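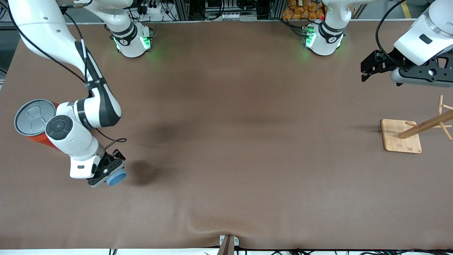 **Visit to the Vullia gripper laboratory, Drurnberg**
September 25, 2021

The delegation attended a comparison of two-finger grippers on a two-arm station. The task was to place a cup on a wooden mug tree. Each gripper was given 30 attempts under the same controller settings. The Sasa gripper completed 28; the Štěpánek gripper completed 22 and lost most of the others at the peg.

Laboratory staff attributed the difference to finger shape and plan to repeat the trial with padded fingers. The delegation requested the force logs, which had not been supplied at the time of writing. A second visit is proposed for May, subject to approval of travel funds.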